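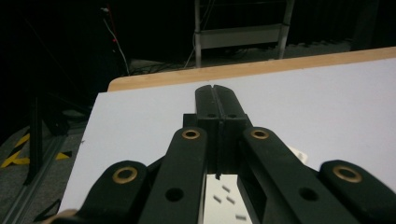 Posted by Nolside
Allotment holder and part-time bookkeeper

I gave up the car in August. The MOT was due, the garage in Tinden wanted more for the work than the thing was worth, and a man came with a low loader and took it away. I had driven 1,628 miles in the year before that. I know the figure because the old MOT certificate was in the glovebox with the tax reminder and a lot of car park tickets.

People at work have asked how I'm managing, so I thought I'd write it down once and send them the link.

The sums came first. Insurance, tax, servicing, two tyres and petrol came to a bit under 3,000 pounds for the year. The garage wanted another 1,000 to get it through the test, mostly for rust underneath. I had been paying nearly two pounds a mile to go to the supermarket and the tip. I had never added it up before, and I do other people's books for a living.

For getting to work there is the bus. It leaves the end of my road at ten past seven and gets into Tinden at twenty to eight, which is 30 minutes for a journey that took me twelve in the car. The next one is an hour later and no use to me. In three months it has failed to turn up twice. Both times I walked back home, rang in and worked from the kitchen table. I don't mind the ride. I've got through four library books on it, and before that I hadn't finished one in a year.

The ride home is worse. The quarter past five is full of schoolchildren from the late clubs, and it waits at the hospital for six or seven minutes to get back on its timetable. If it's raining the windows steam up and you have to guess where you are from the bends.

Food shopping took some working out. I used to do one big shop a fortnight and fill the boot. Now I go twice a week on foot to Raju, the grocer's on the corner past the church, and have the heavy things delivered once a month. Raju costs more for tins and cereal and less for vegetables, and the onions and ginger are far better than what I was buying. My bill has gone up slightly. I throw much less away, so I think it evens out, but I haven't kept the receipts carefully enough to say so for certain.

I bought a shopping trolley, the two-wheeled sort. It's a Cekus, dark green, and I resisted it for weeks because I thought it would make me look old. It holds four carriers' worth and goes up kerbs without a fight. The only trouble is the front step at home, where I have to turn round and pull it up backwards. I should have bought it on the first day.

The allotment is the real difficulty. It's a mile and a half away, uphill on the way back, and there's no bus that goes near it. Carrying a trug of beans home is fine. Carrying compost there is not. I had two bags taken up by the people who deliver to the garden centre, and they charged nearly as much again for dropping them at the gate. Next year I'll make more of my own and go without the bought stuff. I've moved my hand tools into the shed up there and put a better padlock on it.

Visiting my sister is the other thing. She lives in a village with a station, but the station has four trains a day and the last one back is at twenty to six. I now stay the night when I go. We've had longer talks than we'd had for a while, and I've also slept badly on her sofa bed, which has a bar across the middle.

I've hired a car once, for a funeral two counties away. It cost 58 pounds with the insurance and I picked it up from behind the railway station. I was nervous for the first ten minutes and then it was as if I'd never stopped. I handed it back the next morning and didn't feel much about it either way.

I miss having somewhere to keep an umbrella, a coat and a spare pair of shoes. I also miss going to the tip. There's a broken chair and an old paddling pool in the side passage that have been there since the summer, and the council charges for collection by the item, so I'm waiting until I have enough to make up a full load.

The dark mornings will be a better test than the autumn has been. I've bought a reflective band for my sleeve and a second pair of gloves, and the bus timetable changes in January. If they take off the ten past seven I'll have to think again.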